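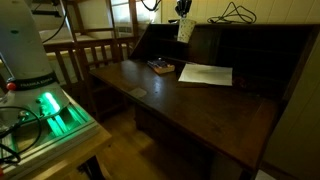
Horkandale Furniture Workshop
Notebook entry, April 2019
Entered by: Teodora Matić
Piece: secretary desk, dark brown, fall front. Job 138.

The desk was examined again today with the fall open. The writing surface has kept a good polish and no further finish is to be applied to it without the agreement of Edin Zupan. The owner has asked for conservation only. Earlier correspondence used the word "restoration" and this should be corrected in the job sheet.

Fall front. With the flap lowered, a marble placed at the centre moved off slowly each time the test was repeated. The surface is therefore out of level. The hinges were checked for play. The left hinge is sound. The right has one screw which turns without biting, and the hole will need to be plugged before the screw is replaced. No weight above that of ordinary writing materials is to be placed on the flap until this is done. Colleagues are reminded not to lean on it when looking into the upper section.

Pigeonholes. The compartments were brushed out and then cleaned with a soft cloth, barely damp. A hand lamp is necessary, as the interior is very dark and the back corners cannot be judged by the ceiling light. Two dividers move slightly when pressed. Dušan Karagiannis is of the opinion that they were made to slide and were never glued. I am inclined to agree but would like the grooves looked at again before anything is recorded as original. Old glue was found in one groove only, and that may be a later repair.

Small parts. Anything loose that comes from the desk goes into the small wooden tray and stays with the piece. Parts are not to be transferred to pockets, jar lids or the general screw drawer. The tray is to be labelled with the job number at the end of each session.

Wax. A trial of Henomell dark paste was made on the underside of the flap, near the hinge side, where it will not be seen. The colour is acceptable. The smell persists for longer than the supplier's leaflet suggests and the window should be open during use. The tin was opened today and weighed 485 g including the lid.

Dimensions. Height of the writing surface from the floor not yet confirmed; my figure and that of Yiğit Demirtaş differ by 3 mm. Overall width 102 cm, agreed by both. The height is to be taken again by a third person with the steel rule.

Outstanding:
Plug and refit the right hinge screw (Demirtaş).
Second opinion on the divider grooves (Zupan).
Letter to the owner concerning the lock, for which no key has been received. Drita Đorđević to ask whether one was kept at the Vururon address.
Blotting paper to be ordered from Kolev, dark green if available, otherwise plain.

The flap is to be closed by hand with support under both corners, and the piece covered overnight with the cotton sheet. Plastic sheeting is not to be used.

T. M.

Added later: the owner telephoned. There was a key, and she believes it is on a ring with several others. All of them will be sent.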